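**January, gripper comparison, Clelville lab, afternoon session**

Present: Xinyi Yuan, Isauro Chávez. Entry by X. Yuan.

The purpose of this session was to compare the parallel gripper with the original Farkero finger pads against the same gripper with the softer Wilik pads. Arm, controller and wrist camera were left as configured by Huiling Dong. Closing force was set to 50 percent for the first block of trials and 80 percent for the second. The controller log is stored under run 1925.

Soft items were placed on the floor and approached from above with the fingers open. The approach height was taught by hand and was not changed between pad sets. Fabric items remain the difficult category. The outer surface gives before the contents do, and the controller's contact threshold, which was tuned on rigid blocks, may register contact late. 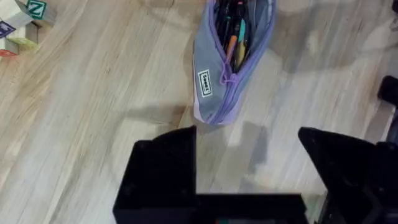 *Wrist view, fingers open, pencil case beyond the fingertips. Zipper partly open, pens inside.*

With the Farkero pads at 50 percent, the case was lifted but rotated in the grip on the way up. At 80 percent the rotation was smaller. The Wilik pads held at both settings. They also dragged on the fabric at release, and the case landed askew on 2 occasions. I. Chávez considers this acceptable for sorting and unacceptable for placement in a tray. I agree, pending the tray trials.

The gripper's shadow fell across the floor near the case during the approach. The segmentation outline was unstable in that region and the proposed grasp point moved toward the rounded end. Zanele Mokoena has asked that lighting be recorded with each run from now on; a column has been added to the sheet.

Open items:

- Repeat the release trials with a slower opening speed.
- Retune the contact threshold for fabric. H. Dong to advise on limits.
- Run the same case with the zipper closed.
- Ask Xiuying Pan whether the Cui controller can be borrowed before the pad sets are changed again.

Wilik pads left mounted. Arm parked, power off at 5:40.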